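Vivine table, model 2506
User guide by Stuteck

4. Using the table with drinks

In this section it is explained how to keep bottles and glasses on the white top, how to care for the surface and what to do when something was spilled. Please read first section 3 (Levelling the feet). If the table is not level, the instructions in this section will not give a good result.

4.1 Before the first use

1. Remove the protective film from the top. Begin at one corner and pull slowly, always in a flat direction. Do not use a knife to lift the film.

2. Wipe the top with a soft cloth and lukewarm water. A small drop of washing-up liquid is allowed. Dry it with a second cloth.

3. Wait 12 hours before you put the first drink on the table. In this time the edge sealing becomes fully hard.

Note: During these hours a light smell may come from the edge. It will go away when the room is aired.

4.2 Placing a bottle

1. Close the cap of the bottle before you bring it to the table. Turn it until you feel that it stops, but do not use force. Plastic caps can become damaged by turning too strongly, and then they let water through without that you notice.

2. Check the outside of the bottle with your hand. When it comes out of the refrigerator, the plastic becomes wet after a few minutes. Dry it, also under the bottom.

3. Look at the label. Paper labels with red or other strong colours can leave a stain on a white surface when they stay wet against it. If the label is loose, remove it or glue it back.

4. Put the bottle upright, with the full bottom on the top. Hold it at the body and not by the cap. Leave a hand's width to the back edge, also when the table is placed against a wall.
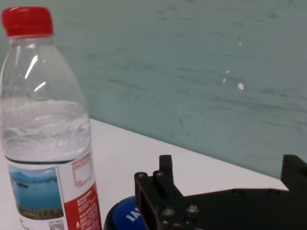
5. Let the bottle go and watch it for a moment. A light bottle with not much water inside falls more easily than a full one. If it moves, go back to section 3.

Caution: Never lay a bottle on its side on the table, also not when it is closed. The top has no raised border, and the bottle can roll to the floor.

4.3 Bottle together with other things

Many users keep other small things on the same table. This is no problem when the following points are respected.

1. Put tall things where you can see them from your chair. Low things can stand near to them, but you must be able to take the bottle without touching them.

2. Everything which has a rubber base must be lifted every week. Dark rubber can leave a ring on the white surface, especially in July and in other warm months. Part no. 471 (set of felt pads) is suitable for most bases.

3. Do not push things over the table. Lift them, then put them down again in the new place.
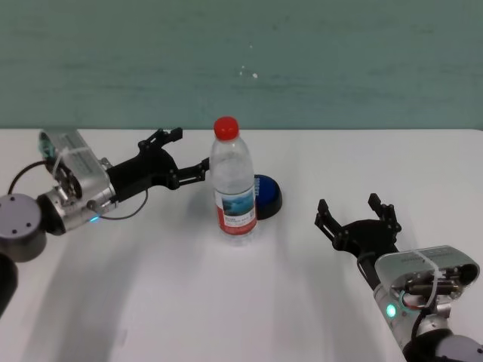 Fig. 4-1. Water bottle with red cap on the white top, with a round blue piece close behind it.

4. Electrical things should stand further from the bottle than the bottle is high. If it falls, the cap will then not reach them.

Note: The distance between the bottle and the blue piece in Fig. 4-1 is allowed only for things which do not suffer from water.

4.4 Pouring

1. Put the glass on the table. Do not pour while the glass is in the other hand above the table.

2. Hold the bottle low at the body with one hand and open the cap with the other. Soft plastic bends when it is pressed in the upper part, and the water can jump out.

3. Pour slowly. Close the cap again directly after pouring, also when you want to drink more soon.

4. Put the bottle back at the same place and check again that it stands with the full bottom.

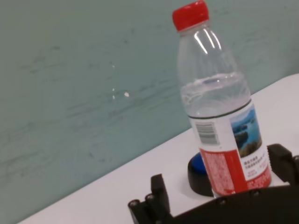 Fig. 4-2. Closed bottle with the water level below the shoulder. Black round piece with blue top at the left, behind the base of the bottle.

4.5 If something was spilled

Clear water: take it up with a dry cloth within 2 minutes. Begin at the outside and work to the middle, so that the water does not run to the edge.

Coloured drinks: take up the liquid first, then wipe with lukewarm water and dry. Repeat if a shadow stays visible.

Water at the back edge: pull the table a little away from the wall and dry the edge and also the wall. Painted walls can get spots if water stays behind the table.

Caution: Do not use scouring powder, steel wool or a hair dryer on the top. Damage which comes from these is not covered by the guarantee (see section 7).

Continue with section 5, Moving the table.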